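Travelers' fraud is an old trade, and its methods change less than its settings. A game played with three cups and a hidden ball, documented in market towns centuries ago, continues to draw crowds on bridges and ferry landings. The stakes are small, the performance is brief, and the victim is usually gone from the city before a complaint can be taken.
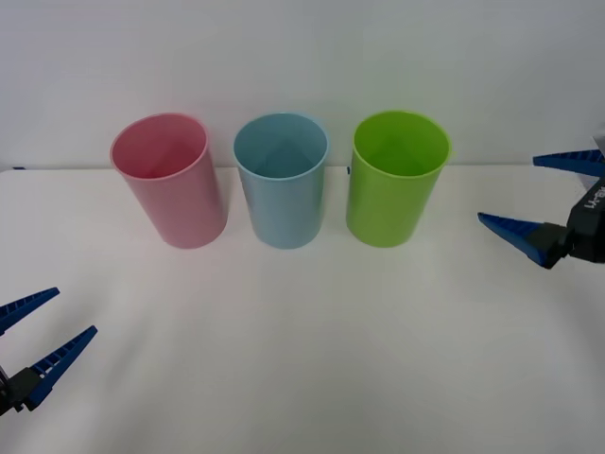

**ULLOV, August 12, 2021** — The harbor district of Ullov receives most of its visitors between the ferry terminal and the old customs house, a walk of 13 minutes. Along that route the Bultura Visitor Office recorded 200 complaints last season. Of these, 40 concerned street games. The remainder involved false petitions, unlicensed guides and bracelets tied to the wrist before a price was mentioned.

The street game depends on a team. One person handles the cups, others pose as winning players, and a lookout watches both ends of the street. A visitor who stops to watch sees a stranger double his money and concludes that the game can be beaten. The stranger is a member of the team, and the money returns to the operator once the crowd has dispersed.

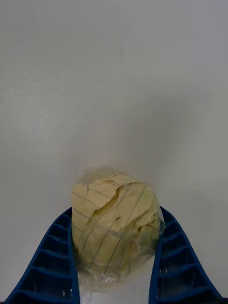 *By Lucero Alvarado*

Enforcement has proved difficult. Under the municipal code an officer must witness the exchange of money, and the operators can pack up in seconds. The Khokhar Institute, which studies crime against tourists, has advised the city to concentrate on prevention. Its report recommends printed notices aboard arriving ferries and a complaint form that can be completed after the visitor has returned home.

The city adopted the form in December. It is offered in 2 languages, and the Visitor Office intends to add others as funds permit. Officials in neighboring Bravitz have requested copies for use at their own terminal.

Visitors are advised to keep walking when approached, to carry only the cash required for the day, and to decline any object placed in the hand. Those who have lost money should note the street and the hour and report the matter at the customs house, where the office is open until the last ferry departs.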